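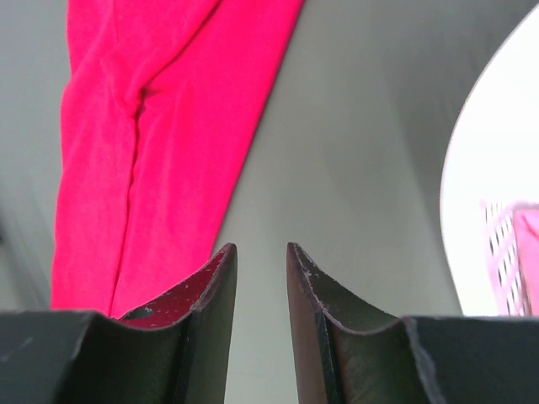

Illitdale Open Forum > Entries and Draws

baseline_betia
Draw is up. 134 singles entries and they still want it done in one weekend on the Clineo courts. I have seen the schedule. It is mostly hope.

slowhands
They had 145 last October and finished. Under car headlights, but they finished.

baseline_betia
My second round match that year ended when neither of us could find the ball. We agreed on a score like gentlemen.

dropshot_dad
Entry is $300 for a doubles team now? For that I expect new balls and possibly a chair. 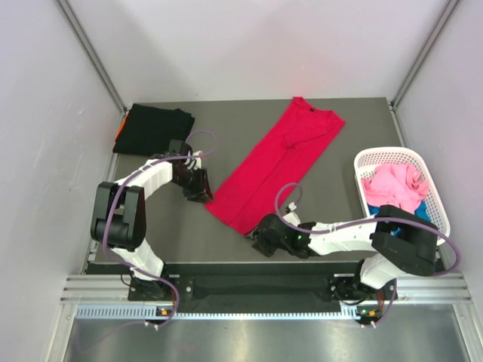
Red shirt, half folded

slowhands
Doubles comes with dinner. Whether that helps your case depends on the dinner.

netcord271
Going to disagree with everyone. Short sets would fix this. Bunnag went to first-to-four and people were home by supper.

dropshot_dad
Bunnag is also where I drove two hours to lose in 25 minutes. No thanks - I like to lose slowly.

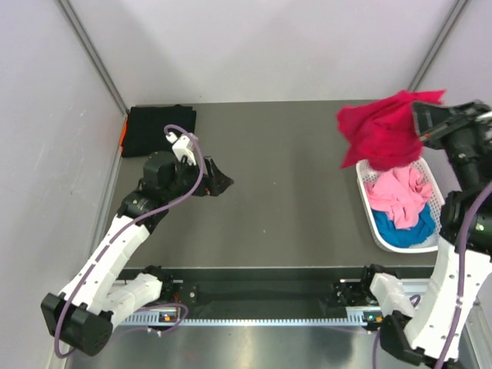

baseline_betia
Short sets in the consolation draw, full sets in the main. I could live with that.

netcord271
So the people who lose get less tennis. Bold way to sell it.

slowhands
Has anyone seen the rain plan?

dropshot_dad
Page two. It says "see page one."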